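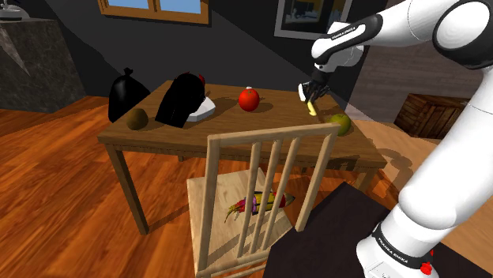

## Handout 4: Rules for simulated pick-and-place scenes

Module: Safe and Repeatable Manipulation
Issued: Oct 16, 2024

These notes cover the lab rules for building, running and reporting tabletop tasks in simulation. They apply to all coursework submitted through the Stellamik server. The rules for the physical cell are in a separate handout and take priority wherever the two differ.

### 1. Scope

A scene, for our purposes, is the full set of things loaded at reset: arm, mount, furniture, task objects, distractors, lights and background. Each of these can change a result. A policy that works on a bare table may fail when a chair stands in front of it, or when the arm throws a shadow across the work surface.

The word "distractor" means any object that the instruction does not name. A tomato is a target in one task and a distractor in the next. Its role is set in the task file and must never be inferred from where it lies.

### 2. Scene set-up

2.1 Give every object a plain name and use the same name in the task file, the log and the report. "Black bag" and "garbage bag" are two objects as far as the Drevano checker is concerned.

2.2 State the support surface for each object. Items may rest on the table, on a chair seat or on the floor, but the surface must be written down. If the vegetables are on the chair and the fruit is on the table, the file says so.

2.3 Objects near a table edge are allowed. Record the distance from the edge to the nearest point of the object, in millimetres. Anything under 45 mm is marked as an edge case and reported in its own row.

2.4 Dark objects placed close together are hard to separate in colour images. Where two of them share a table, check the segmentation mask of each before the first run.

2.5 Fix the random seed. The seed for the marked exercise is 353. Other seeds may be used for practice.

### 3. Obstacles and clearance

The collision model must include all furniture, even where the planned path seems to stay well clear of it. Chair backs are the usual source of error. Thin vertical spindles are often replaced by one solid box to save time, which closes the gaps between them. A box of this kind is acceptable for motion planning. It is not acceptable for rendering or for any test of reaching through the gaps.

The links of the arm are checked as well as the gripper. Students tend to check the fingers and the held object only, then find that the elbow has passed through a wall.

Once an object is grasped, attach its shape to the gripper in the planner. A long object held at a slant reaches lower than the fingertips, and the approach height must allow for this.

### 4. Grasp and release

A grasp counts as valid when all of the following hold:

- both fingers are in contact with the object;
- the object has left its support surface;
- no other object has been moved by the closing fingers.

A single image is not evidence of a valid grasp. It can show an object between the fingers, but gives no contact forces and no history. Submit the contact log with any image used in a report.

Release is judged after the arm has withdrawn and the object has come to rest. An object that rolls off its target after release is a failed placement.

### 5. Lighting and viewpoint

Keep one main light for the baseline runs. Shadows stay switched on – turning them off makes detection easier and the result less useful. Camera position must be the same for training and baseline testing. Changes of viewpoint belong in the variation set.

Partial hiding of an object behind furniture is permitted in the variation set only if the Tiwari script reports the object as visible for at least one camera.

### 6. Reporting

Report every run that was started, including those stopped by hand. The Civamari task set has 797 runs in its full form; coursework uses the short form, and the report must say which was used.

Simulated results are labelled as simulated in each table heading and figure caption. A success rate from simulation may not be quoted as a safety argument for the physical arm.

### 7. Before submission

1. Reload the scene from file and confirm that the objects appear in the stated places.
2. Run the collision check with the gripper empty, then with the object attached.
3. Compare object names across the task file, log and report.
4. Upload the seed, the contact log and the scene file together.

Rule 2.3 was revised in March. Older scene files need the edge distances added by hand.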